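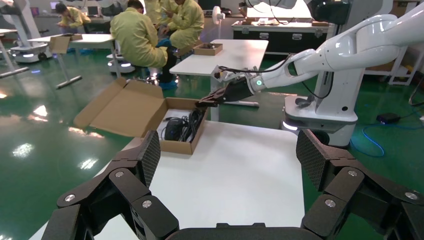
An open cardboard box with black cables, on a white table at the Nimar workshop in Sindumdale.

Nimar opens cable return service in Sindumdale

Sindumdale, April 2022 — Nimar, the sorting workshop for used cables and chargers, announces today the opening of its return service to all the households of Sindumdale. Until now the service was reserved for offices and schools.

The principle stays simple. Residents ask for a cardboard box, fill it at home with the cables they do not need anymore, and bring it back to the workshop on Tudley Street. The cords are coiled, checked and put in two groups: those which can be used again, and those which go to recycling.

"Almost every family has a drawer that does not close well," says Sandrine Marchal, director of Nimar. "We ask people to bring the whole drawer. The sorting is our work, and we like to do it."

During the trial period, the workshop received 554 boxes. For the opening to households, 700 new boxes are prepared. Each box can hold up to five kilos, and the service is free of charge.

Cables in good condition will be given to local associations from May. Batteries, lamps and screens are not accepted.

Press contact: Aníbal Benavides, Nimar, Tudley Street, Sindumdale. Visits of the workshop are possible on request.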